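Home | News | Business | What's On | Contact

Hornville firm asks neighbours to help teach a tidying machine

November | By our technology reporter

Print this page | E-mail this to a friend

A small Hornville company is spending the autumn collecting examples of one of the dullest jobs in any home or office – sorting out what goes on, and under, a desk – in the hope that a learning system can pick up the knack of it.

Nimance, which moved to the town a while ago and has been made very welcome by its neighbours on the high street, calls the project Sturisitz. The idea, as the firm explained it to us over a generous pot of tea, is that a machine learns a household job best by being shown it many times over, by many different people, in places where the furniture and the wiring are never quite the same twice. 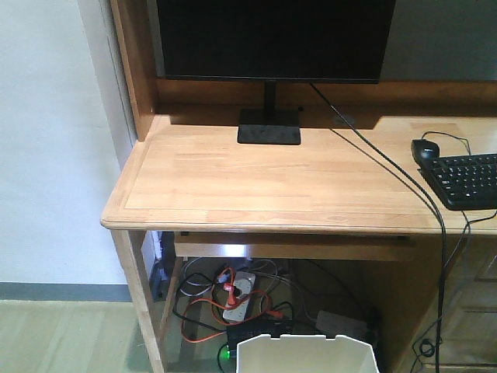 So far the team has gathered examples from 40 desks, and would like to reach 90 before the spring. Each visit takes 30 minutes or so of somebody's time, and the people taking part are asked to go about things just as they would on an ordinary day, stopping for a grumble if they feel like one (several have, we are told, and the grumbles are kept in too).

Cables are the hard part. A mouse or a keyboard keeps its shape when it is picked up, but a lead bends and loops and catches on whatever is next to it, and the learning system, known in the office as Mai, still gets muddled over which end belongs to what. The firm says it needs a good many more examples of plugs, power strips and long trailing leads before Mai can be trusted to follow one from the desktop down to the floor.

Anyone in Hornville with a desk to offer, however untidy, can leave their details at the Nimance front office. Visits are made in the mornings and early evenings.

Print this page | E-mail this to a friend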